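Notes from the allotment: the great leek swap

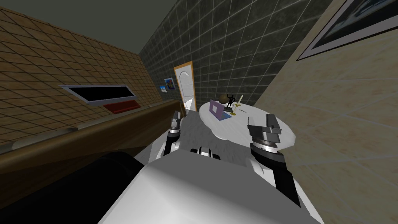

When should you lift your leeks? Any time from now until early spring, as long as the ground isn't frozen solid, and you only need to pull what you're going to eat that week.

I get asked this every November and I'm always happy to answer, because leeks are the one thing I can grow well. My carrots fork, my sprouts blow open, and we won't talk about the celeriac. But leeks I can do! I sowed 80 this year, a variety called Kohlhase that Kwan-ho Su passed on to me in a twist of newspaper, and most of them are now as thick as a broom handle. A few have gone rusty on the outer leaves – it looks horrid but peels off with the first layer, so don't panic if yours have it too.

If you've got clay like mine, please don't just grab the top and heave. I did that for years and ended up with a fistful of green and the good bit still in the ground. Push a fork in a hand's width away, lean back on it until you feel the roots give, then pull. Shake off what soil you can and trim the roots over the compost heap (not over the kitchen sink, as I have been told at home more than once).

Now, the swap. Kwok-wai Yuen has far too many winter squash and I have far too many leeks, so we thought we'd make a morning of it at the Navberg Road hut and see what everyone else has a glut of. Bring anything you've grown, in any state short of rotten. Jars are very welcome, and so are seeds if you've labelled them. Last year I took home an envelope marked "beans?" and I still couldn't tell you what came up.

There'll be soup. Mine is the plain sort: 3 big leeks, 400 g of floury potatoes, a knob of butter and enough stock to cover. Sweat the leeks with the lid on for longer than you think, 20 minutes if you've the patience, before anything else goes in. I don't blend it, though Kwan-ho does and says mine is a stew.

One last thing for the seed order. The Flotora list is pinned up in the hut and I'd like it back with your names on before I send it off. If you want the early onion sets, put them down now, as they went very quickly last time. And whoever borrowed the long dibber, could I have it back before the garlic goes in?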